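Asunto: Re: [consultas-legales] Plazo para reclamar una fianza de alquiler

Hola a todos, y gracias, Maureen, por escribir con tanto detalle, que así da gusto contestar.

Perdonad que me alargue, ya sabéis cómo soy cuando me tocan los alquileres (¡y este asunto tiene su miga!).

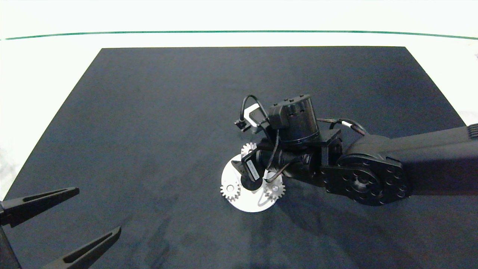
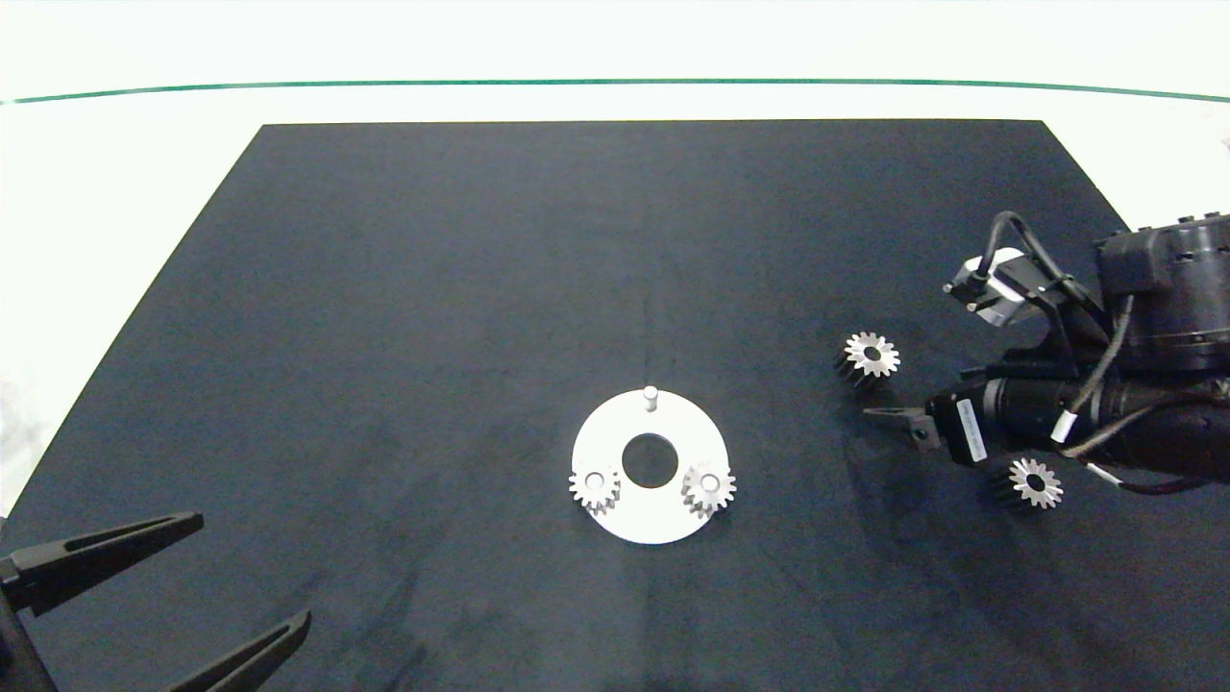 Dos tomas de la misma mesa, con la alfombrilla oscura.

El 26 de abril de 2022, Maureen Tunstall escribió:
> Dejé el piso de la calle Mistgate en septiembre y la
> inmobiliaria, Clernero, se ha quedado con 539 euros de la
> fianza por "pintura y limpieza". No me han mandado ni una
> factura. ¿Merece la pena reclamar o me olvido?

Yo no me olvidaría, Maureen. Lo primero, antes de pensar en juzgados, es pedirles por escrito el desglose con las facturas. Mándalo por burofax, con acuse de recibo y certificación de contenido, y guarda el justificante como oro en paño. Una llamada no deja rastro y luego cada cual recuerda lo que quiere.

Mira también qué dice el contrato sobre la pintura. El desgaste normal de vivir en una casa no suele correr de tu cuenta, otra cosa son los desperfectos de verdad. ¿Firmasteis inventario al entrar? Si lo tienes, escanéalo entero, hasta las hojas aburridas.

Si no contestan, por menos de 2.000 euros puedes ir a juicio verbal sin abogado ni procurador. A mí me pasó algo parecido con Drasura, una administradora de fincas, y al final me devolvieron casi todo, menos 47 euros de una persiana que, bueno, sí que rompí yo.

Si quieres te paso mi modelo de carta, es una página y se adapta en un rato.

Un abrazo grande y ánimo,
Mervyn Whiteley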